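Plamum data collection - team meeting, 2nd June

Present: Yufang Yu, Zihan Ye, Bouchra Bensaid, Hermine Brunner. Shengli Zeng sent regrets.

**1. Notes from last meeting**

Accepted with one correction: the May total should read 182 kept episodes. Zihan has fixed the sheet.

**2. Magazine and file organizer task**

Target for the task stays at 2,000 episodes. Bouchra went over the rules for operators. Both hand-held grippers stay on for the whole episode, including the stretches where only one is working. Pinch the magazine by its top edge and keep the other gripper low and still until it is needed. Episodes where bare fingers touch the magazine get thrown out - no repairs in editing.

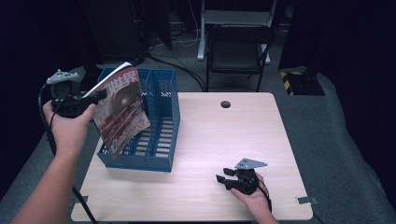 Yufang asked whether a still gripper teaches the model anything, or if it just learns to park the right side. Bouchra thinks some of each. Agreed to add a variant where the right hand steadies the organizer, and to label it separately so the two sets can be trained apart.

Zihan wants more variety in the starting position of the organizer. At present most episodes begin with it on the left. Agreed to swap sides between sessions.

**3. Labels**

Hermine reported that the Sima tool drops the end marker when an operator pauses too long before letting go. She will write to Stirner about it. Until then, end times are entered by hand.

**4. Actions**

- Bouchra: revise operator sheet, add the steadying variant
- Zihan: side-swap schedule
- Hermine: Stirner, end markers
- Yufang: train on the two sets and report back

Next meeting at Kolircombe, date to be set by Shengli.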